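Visit notes: the Seltby open day, software side

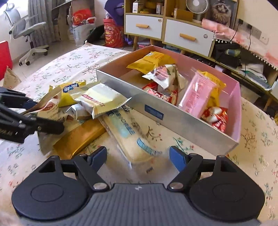 Snack sorting at the round-cornered table, with one packet lying just ahead of the open jaws.

I went to the Seltby open day on 8th December with Hazem Amrani, mostly to see how they turn hand-held gripper recordings into something a robot can run. We skipped the welcome talk and went straight to the session on perception and control, led by Reda Sqalli.

The task they talked about most is snack sorting. Wrapped snacks start in a pile on the table and go into a shallow open box. A person does it with a gripper in each hand, and the camera on the gripper records what the policy will later see. There is no arm at this stage. The software has to work out the path of each gripper from the video and the motion sensor, then line the two paths up in time.

Sqalli said the alignment took them longer than the learning did. Each gripper keeps its own clock, and the first version of the tool matched the clocks once at the start of a session. By the end of a long recording the left and right hands had drifted far enough apart that a handover looked as if both hands had let go. They now match at the start and at the end and stretch the timestamps in between. Jinlong Qian wrote that part. He showed us the plot before and after the fix, and then the script, which was shorter than I expected.

The pose tracker is called Grimine. It builds a map of the room from a slow sweep at the beginning and places each later recording inside that map. Furniture in the background helps it a lot. So does a printed tablecloth, because branches and flowers give the tracker plenty of corners to hold on to. With a plain white table it lost track more often when the camera came down close. Hazem asked what happens if the cloth gets pulled during a pick. The answer was that the tracker trusts the far points more than the near ones, and if the two disagree for too long the recording is flagged for a person to look at.

Packets are hard for perception. Shiny film reflects the window, and clear wrapping shows whatever is inside it, so the edge of the object is easy to miss. Their segmentation model used to mark the contents of a clear bread packet and leave out the crimped end. That matters because the end is often what the fingers meet first. They went back and relabeled 200 frames of clear packaging by hand. Sqalli said it helped, but he would not give us a number for how much.

The data set for this task has 3451 recordings after filtering, from a little over 4000 to begin with. Most of the rejects were tracking failures. A smaller group had the gripper width reading stuck at one value, and a check for that now runs before upload.

After lunch Othmane El Idrissi covered the planner. The policy outputs a short run of gripper poses and openings, and the controller carries out only the first part before asking again. They tried longer runs and the motion was smoother, but the arm was slow to react when a packet slid. He settled on 5 steps per request. There is also a plain rule on top that limits how fast the fingers may close, and it has nothing to do with learning. I asked if they planned to remove it and he said no.

The last stop was the review tool, Povcombe. It plays both gripper views side by side with the opening widths drawn underneath, and you can jump to every close event with one key. Hazem and I both liked this more than anything else we saw. Our own viewer makes you scrub by hand. It does not yet export to our format, but Qian said the converter is a small job and gave us the file layout.

I have copies of the slides for anyone who wants them. Hazem is going to try the two-point clock match on our December recordings first, and I will write to Qian about the converter.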